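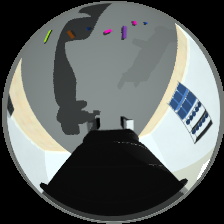 Why practise in a simulator before going near a real arm?

Mistakes cost you a restart in the simulator, and you can make a lot of them in an afternoon. On a real arm the same mistakes can mean a bent finger, a cracked cover and a long wait for parts.

Handout 4: Notes from the open day at Prorkon
27 June 2021

I promised I'd write up the visit for those of you who couldn't come to Stundberg, and for those who did come but spent it by the biscuits. Please read this before the next lab session. You don't need to learn any of it by heart, but I shall be referring back to it.

We were in the Poirier building, ground floor, past the bicycle racks. The demonstration lasted 60 minutes and was nearly all done in Zavent, which is the simulator Prorkon uses in-house. I'd expected to be a bit let down by that (I do like a motor noise) and I wasn't at all. They had a six-jointed arm over a long grey table with a few small coloured blocks on it, and we talked about that one table for the whole hour!

What the task is

Clearing blocks off a table sounds like nothing. Try writing it down as steps, though, and you soon have a page full. Where is the block? Which way does it lie? Can the fingers get down either side of it without knocking its neighbour? A long thin bar has to be gripped across its narrow side, so the wrist must turn before the hand comes down. If it turns too late you'll sweep something away with a fingertip.

Prorkon's team had kept 931 attempts from April and showed us the failures first, which I thought was very decent of them. Most were dull. The hand came down a finger's width short, closed on air, and went off to deliver nothing to the drop point with great confidence.

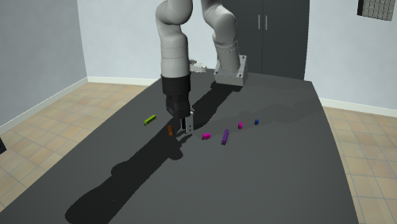

The wrist was where I lost some of you last term, so let me have another go. The elbow and shoulder get the hand to roughly the right spot. The wrist joints then decide which way it faces. You can have the position perfect and still be useless because the fingers are the wrong way round. When you do the lab exercise, write down position and direction separately, in two columns, every time.

Lighting

I hadn't thought nearly enough about lighting before the visit. The arm throws a strong dark shadow across its own table, and an orange block lying in it looks brown. A dark blue one more or less melts into the tabletop. You and I know the colour hasn't changed, but a program matching colours strictly will happily tell you the block has gone.

Their way round it is to vary the lamps between attempts. They'd made 2000 versions of the same table with the light moved or dimmed, and the finding part of the program has to cope with the lot. I asked whether it was tedious to set up. The reply was that the computer does it overnight.

For the lab

Bring a printed copy of your steps. We'll work in pairs, with 40 minutes on the simulator for each pair, so don't arrive with a blank page. Start with the block that has most space around it. Move above it, turn, come down, close, lift, and then check that you've got it - I'll be looking for that check, and it's worth more marks than speed.
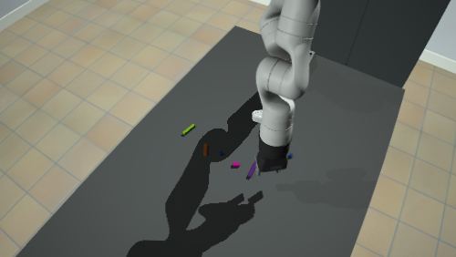
Surely the check is the hard bit, one of you wrote to me afterwards, because closed fingers look much the same to the program whether they've got hold of a block or not. Good point, and we put it to Prorkon. They read how far apart the fingers have stopped. Fully shut means empty, and anything wider gets compared with the size of the block it was sent for. A thin bar gives a small gap, so set your limit with the thinnest piece and test it a few times before you trust it. Send me your limits by the evening before the lab, please, and I'll load them in.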